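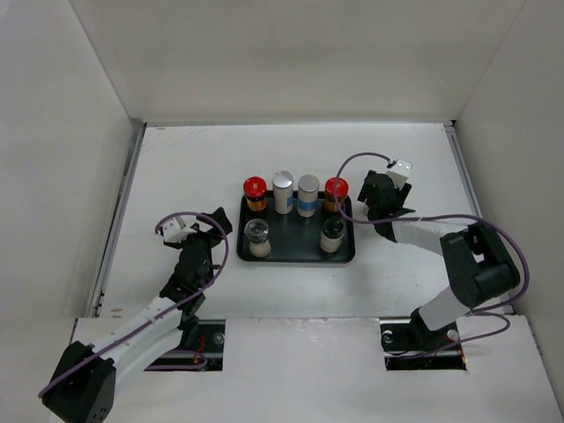
Unit pricing on grocery shelves should use one base unit per category, and the stores should lose the right to choose it. At the Vendari market in Tornesley, strawberry jam is priced per ounce on one tag and per pound on the next. The 4-ounce gift size carries no unit price at all.

Shoppers can convert, of course. Few will do it 45 times in one trip, with a cart in the way and type too small to read at arm's length.

I checked 194 shelf tags over two visits in January. On 79 of them the unit differed from that of the product beside it. Kumard, the smaller chain across the river, prints everything per pound — dry goods, spreads, even spices — and its tags are no larger.

The usual objection is cost. Tags are already reprinted whenever a price changes, so a phase-in period would absorb most of it. Spices may need a smaller base unit. That is a reason to write the categories carefully, and the state should start with spreads and cereals.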